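Update to Bavau on the Lakerell handling rules, August 14, 2022

We're further on than I'd feared! The draft now has 30 rules, all being tried in simulation before Kaewsai sees them.

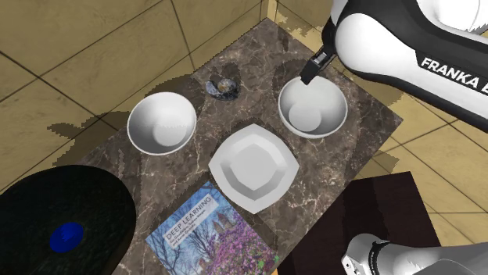

I've cut the approach section right down - it repeated itself terribly - and each rule now has one pass mark.

Grip rules took most of my time. We'd only written them for neat, regular parts, and I wasn't happy with that. A mottled piece that's bulbous at the top and narrower where the jaws close makes you think harder about where "centre of grip" should be, so I've reworded it.

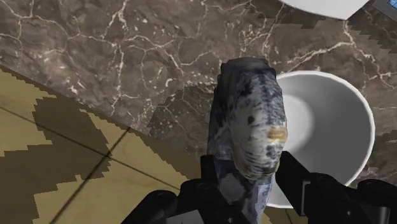 Still to do: the clearance rules, plus a plain-English summary (I'm keen on this one). I'd like 50 more runs before December, if the budget stretches.

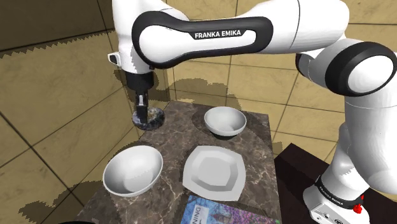 *Simulated Franka Emika arm over the marble-topped table.*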